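Kustance Street Reading Room: progress report to the Paquette Fund

Dec 26, 2025

Hello again, and sorry this lands in the dead week between the holidays. I wanted you to have it before the year was out, and the house is finally quiet enough for me to sit down with the receipts.

First the money, as I know that's what you'll look for. Of the 3,000 pounds you gave us, 2,000 has gone on books and on the Junov cataloguing software. The rest is set aside for the spring, mostly for large-print titles, which cost far more than I'd bargained for when I wrote the bid. I'd put them down at the price of an ordinary paperback (silly of me) and have had to trim the list. I'd still like to buy the whole thing in the end, but it will have to be in two goes.

The home delivery round is the part I'm happiest with. We started in October with people who can't manage the hill, and word got about faster than I could print the forms. Each reader gets a bag with a mix of things they asked for and things I've guessed they might like. My guesses are getting better! Crime goes down well, sea stories go down very well, and anything with a recipe in it comes back with gravy on the pages.
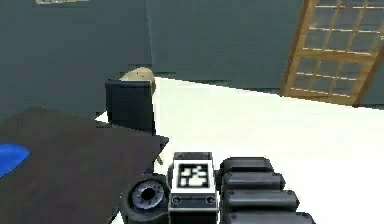 The reading group has been slower to find its feet. We began with a long Victorian novel, which was my choice and a mistake, and half the group gave up before the second volume. Since then we've kept to shorter books and the talk has picked up no end. I've also been rethinking where we meet. What I have in mind is a plain room with a dark table and a pale floor, the sort you see here, where people can spread out their books and their notes. The sofas at our place are lovely for dozing and hopeless for arguing about a plot. I've asked for prices at a few places and will let you know before I spend a penny on hire.

Cataloguing is where I have to own up to being behind. The old card index had three different systems in it, from three different decades, and one of them was sorted by the colour of the cover. I'm typing it all in shelf by shelf. Local history is finished, and so is poetry, but fiction stops dead at the letter M. Junov is easy enough to use once you know that it hates apostrophes – I lost an evening to the O'Briens and O'Haras before I worked that out. 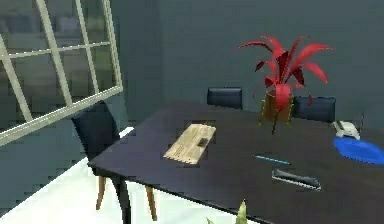 Navy chair by the big window.

I should say something about the Grirelura collection too, as you asked after it last time. These are the 100 or more old seafaring books left to us in boxes, and we've now had them all out and looked over. Most are sound. A few have loose spines and one has been got at by mice. I've kept the good ones on the open shelves so that people can borrow them, which I know isn't what everyone would do, but a book nobody may touch seems a sad thing to me. The fragile ones are wrapped and boxed until I can find a binder who doesn't charge the earth.
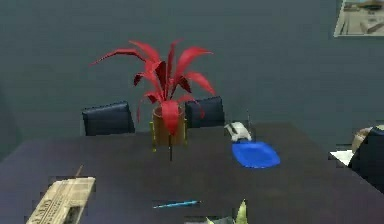 If you're happy with it, I'd like to move a little of the large-print money across to pay for those repairs. It wouldn't be much, and I'd send you the binder's quote first. The other thing I need from you is a yes or no on opening one evening a week from the spring. It would mean a bigger heating bill, but I keep being asked by people who work all day and only ever see us with the blinds down.

The receipts are in the envelope, in date order, apart from the one for the book bags, which went through the wash and which I've copied out by hand.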